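Minutes of the gripper trials meeting, March 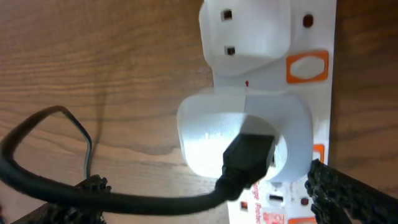
Ternwood Workshop – Handling and Grippers Team

Start 9 a.m. Previous minutes agreed, with one correction: the Marras pads were on loan, never bought.

1. Plug task. Rough black fingers on the arm, white three-pin plug in the power strip. Londano's sheet claims 300 cycles without slipping. The meeting gave this little weight – Londano chose the plug and the socket. We will run 188 pulls on our own strip before quoting any figure.

2. Wrist camera. Bright white plastic washes out under the front light. Prikwood say new firmware will cure it. Doubted. Try a dimmer lamp first.

3. Marras pads. Same plug, same cable, or no comparison. Order 1541 stays on hold.

Closed 10.15.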